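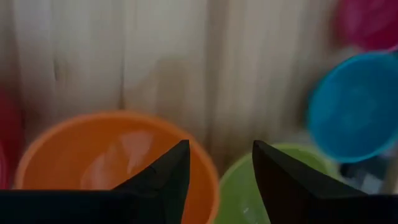
Venla Riihimäki commented that headcount is the wrong thing to ask about first, and that any reply ought to start with what the operators do during a shift before the arms and what they do after.

Manual sorting to two-arm bench: what happens to job descriptions and pay grades?

Posted by Saulius Jankauskaitė in Automation at work

Edited to take in Venla's comment. I run the clean side at Narkano. We wash and sort reusable plastic tableware for school kitchens and works canteens, mostly bowls, in mixed colors. The color tells the customer which portion size it is. Washing has been automatic for years. Sorting by color and checking for cracks has been done by hand at long tables, by nine people on two shifts.

We are in the evaluation phase for a two-arm bench with parallel grippers. The integrator is Gredamel and the control software is called Vanags. The arms learn from demonstrations, so an operator guides them through picking up a bowl and putting it down until the software can repeat it. At present the bench handles 800 bowls a shift in testing. A trained sorter on our floor does 2000. I am told the gap will close and I have no opinion on that.

What I need help with:

The current job description says "sorts, inspects and stacks." If the arms sort and stack, the only original duty left is inspection. Our pay grade is tied to the description, and inspection alone is graded lower under our scheme. On the other hand the same people will be giving demonstrations and clearing faults, and neither duty appears in the scheme anywhere.

Second, how do other sites count time spent on demonstrations? At the moment it is booked as training, which takes it out of the output figures. The shift leads dislike this and I think they are right.

Third, the bench needs a person near it. How near, and can that person be doing something else?

Please don't reply with links to general articles on the future of work. I have read them.

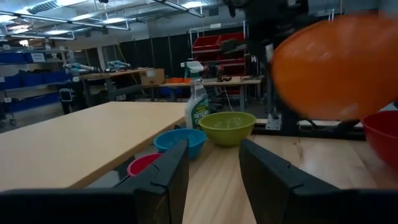 Gediminas Toom
Member, replied July 2018

We went through this with a different product (molded trays) at Flunora and got the first part wrong, so take this as a list of repairs.

Job description. Do not edit the old one. We struck out the duties the machine had taken over and kept the rest, and the result read like a smaller job. The grading panel scored it as a smaller job and two people left. We then wrote a new description from a log. Each operator kept a sheet for the length of a full shift rotation and wrote down every time they touched the bench, with a reason. The reasons fell into these groups:

– bowl or tray lands on its rim and has to be set right
– two items stick together and the gripper takes both
– something is on the table that should not be there
– item is out of reach of the arm
– software asks for a decision on a reject
– demonstration of a new item or a new starting position

The last group took most of the hours, and it was missing from the old description entirely. It is skilled work. An operator who moves the arm in small hesitant steps gives you an arm that hesitates. Our better demonstrators had been our better sorters, with one exception, and he had come from the forklift side. Once demonstration was written in as a main duty the grade went up by one step.

Be careful with "clears faults." Under our scheme, fault clearing means maintenance, and maintenance requires a certificate. We use "restores normal running without tools." Anything that needs a tool is a call to the technician. Put that line on the bench as well as in the description, or people will drift over it within a month. Ours did.

Booking the time. Book demonstrations as production. Give them their own code. We used 2207 since it was free in the system, and the shift leads could then see the hours in the same report as the output. If it sits under training, whoever cuts the training budget cuts your bench without knowing it.

Cleaning. This will come up, so decide now who wipes down the bench and with what. The sorters had always wiped their own tables when they felt like it. With arms over the table it has to be a step in the procedure, arms parked, and the bottle goes back to a fixed place. A cleaner bottle left among the work is one more object the arm has to get past, and if it was standing there during a demonstration you have taught the arm to go around a bottle.

On your third point I can only say that our insurer wanted the person within reach of the stop button whenever the arms could move. That settled it and I did not argue. Yours may differ.

Darius Šimkus
Member, replied the day after

I disagree with Gediminas on one thing. The log is a good idea but people write down what they think the manager wants to see. In our case the sheets had no entries at all for the hour before the break. Have a second person sit with a different operator each day, and compare.

On how near the person should be: the question to put to Gredamel is how long the bench can stand still before it costs you anything. If the washer feeds it directly, a stop of a minute backs up the belt and the person cannot leave. If there is a buffer rack between them, the same person can do crack inspection at the next table with the bench in view. We put in the rack. It was cheap compared with everything else on the quote. After that the complaint about being "tied to the machine" more or less stopped, although a different complaint took its place, that inspection for a full shift is hard on the eyes. We rotate now, roughly every two hours.

Also ask what happens to a bowl color that turns up after the demonstrations are finished. With hand sorting you tell people at the start of the shift and that is the end of it. With the bench somebody has to be rostered to demonstrate it, and if your demonstrator is on vacation in August the new color goes by hand. So keep one hand table. Keep it staffed by people who also work the bench, otherwise you end up with two groups who do not speak to each other. 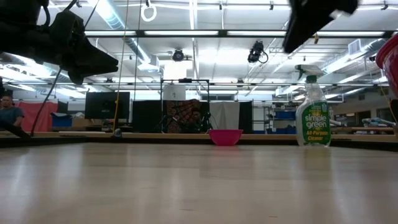

Photo: Kittipong Khamphan

Kittipong Khamphan
New member

No experience with the pay side. I work on benches like this and would add that operators should be shown how to throw away a bad demonstration. On Vanags it is under the session menu. Most people don't look for it. They assume everything is kept, so they get nervous and slow, and then the recordings are slow too.

Saulius Jankauskaitė

Thanks to all. The separate time code is agreed with our payroll office as of this morning. I have asked Gredamel for the price of a buffer rack. The grading panel meets in August and will get a new description based on a log, with Darius's change. Gediminas, did your panel accept "restores normal running without tools" as written, or did they ask for a list of tasks underneath it?

Gediminas Toom

They asked for a list. I will send you ours, with the tray-specific lines taken out.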